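Print
E-mail

Jasovel 2322 Three-Pole Plant Stand

Review by Sevim Oral, 1st January

I have bought this stand for the glazed balcony of my mother, who has too many pots and a floor that is never quite flat. We looked first at metal shelves, but metal shelves in her balcony become brown at the feet after two winters, and then they leave brown marks on the tiles. So it had to be plastic. The shop Arkumo had two kinds, a square one by Cillness and this triangular one by Jasovel. I took the Jasovel for the reason that it goes into a corner and still lets the door open. The price was $39, with delivery included.

The box is long and not heavy. Inside are the base, the poles, the upper trays, a bag with the small parts and one sheet with drawings. There are no words on the sheet at all. I understand why the companies do this, but a drawing with an arrow can mean push, or turn, or only "look at this place," and in two of the steps I would be grateful for one short sentence.

The base is the best part of the product. It is one molded piece, white, with ribs running at angles between the corners, like the side of a small bridge, and sunk triangles in the middle of them. When I press on it with my knee it gives only a little. The corners are rounded, and this I appreciate more than I expected, as my mother walks there in thin slippers. The negative side is the cleaning. Every one of these triangles collects soil and water, and a cloth does not reach well into the points. I use an old toothbrush, and after that a jug of water.

The poles are round tubes, also white, and they stand in collars with ribs, one in each corner. Now I must warn about the collars. At the beginning the pole goes in easily and you believe that it is finished, but it is sitting only in the upper part. It must go further, until it stops for the second time. If you leave it at the first stop, the pole leans to the outside and the tray above will never fit, and you will think, as I thought, that the factory has sent a wrong tray. I wrote an angry message to Arkumo about it. They answered the next morning, politely, with the explanation I am giving here. I have apologized.

It helps very much if the base is held down while the pole is turned, otherwise the whole thing travels over the floor. Put something under it also. I used a black plastic sheet, the type for the garden, so that the tiles and the plastic do not scratch each other, and small parts are easier to find when they fall. Do not use a rug. On a rug the base bends and the corners no longer sit at the same level.

The small parts are less good. The caps for the tops of the poles are thin and one of them had a sharp line on the inside, which I took away with a nail file. The bag contained one clip more than in the drawing, and I still do not know where it belongs. It lies in the kitchen drawer.

How is it in use? The stand has been there since October, with seven pots of different size, and the biggest one, a jasmine, on the base where the weight should be. It does not swing when the door is closed strongly. The upper tray I would keep for light things only. The seller page says nothing about the maximum load, and I would like this number printed on the box. My mother has put there her watering can, full, and the tray has now a small belly in the middle. It went back partly when we took the can away.

The white color is still white on the side toward the sun. At the window side there is a green shadow near the lowest collar, but I think this comes from the water and not from the material.

My cousin has the Kanagaratnam stand, which costs more than $400 and is made from real wood, and of course it is more beautiful. For a balcony where soil falls every day I would not change with her.

I would buy the Jasovel again, and I will probably buy a second one for the other corner if the price stays the same. Please only remember the second stop in the collars, and fix all three poles well before you bring the first tray near to them. 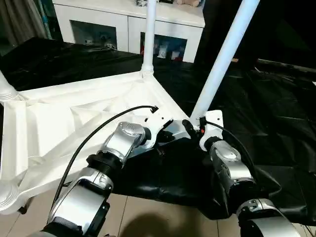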